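Clollia Tabletop Pushing Project
Progress report to the Mernura Fund, second reporting period
August 18, 2025

Dear friends at the fund,

Thank you for your patience with this one. We had hoped to send you a cheerful set of numbers and not much else, but the period had a fault right in the middle of it, and you asked us at the start to be plain with you when things went wrong, so most of these pages are about that.

First, where we stand. We have 2,955 usable pushing runs on the maple board, all made with the single-rod tool, and the instructions that go with them have been read over and cleaned up. We also threw out 187 runs, and I'll come to those in a moment. The work is the same as we described in March: the arm is told in ordinary words to bring certain blocks together or move them apart, and it has to get there by pushing, with no way to pick anything up.

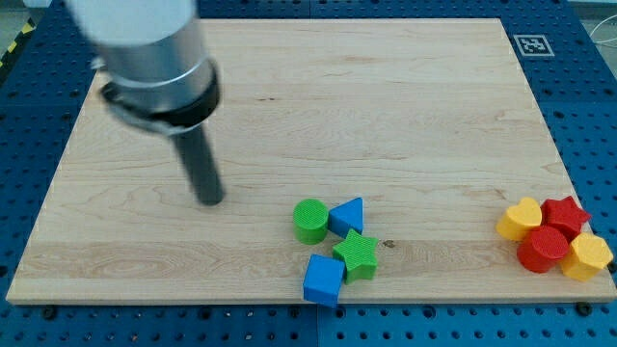
The rod over the board, with the blocks in two groups.

The trouble was with height. The arm is supposed to keep the tip of the rod a hair above the wood, and over one long stretch of runs it slowly began to sit lower than it believed it was. We didn't catch it from the numbers, I'm sorry to say, because the arm was reporting the height it thought it had, and that looked perfect all the way through. What we noticed was a scraping sound, and then one afternoon the rod caught on the board, the arm kept pressing, and the force limit took much longer to trip than it should have. One of our operators was reaching in to reset a block at the far side. The arm stopped well short of a hand, and everyone was fine, but we treated it as a safety matter and shut the station down that same hour.

We found two causes. The collar that holds the rod had worked a little loose, so the rod was creeping downward. On top of that, the force limit had been raised during an earlier test with a heavier tool and never put back. Either one alone would have been a nuisance, and I think we would have shrugged it off, which is a little uncomfortable to admit.

The station was closed for 3 weeks. In that time we fitted a new collar from Skultetti with a proper locking screw, put the force limit back where it belongs, and fixed it so that it can't be changed without a second person signing in. The rod is now touched down on a test pad before each session and the reading is checked against the last one. Operators also press the hold button before any hand goes over the board, every time, even for a quick nudge. It slows us down a bit and there was some grumbling, but people have gotten used to it.

The 187 discarded runs are the ones made after the drift began, as best we can date it. Some of them are probably fine. We would sooner lose them than have you wonder.

On money, the collar and the lost time came out of the repair line, and we are not asking for more. We would like to move the second board, which Từ is cutting for us, into the next period, and we'd be grateful for a yes or no on that whenever you have a minute.

Clollia Project Office | Contact us | © 2025 Clollia | Back to top

2 comments

benchside_reader
Thanks for writing this up so openly. We had a loose collar on ours too and blamed the software for a month! Do you check the screw by hand or only by the touch-down reading?

Clollia Project Office
Both, now. By hand at the start of the day, and the touch-down before each session. The paint mark across the screw head helps a lot, you can see at a glance if it has turned.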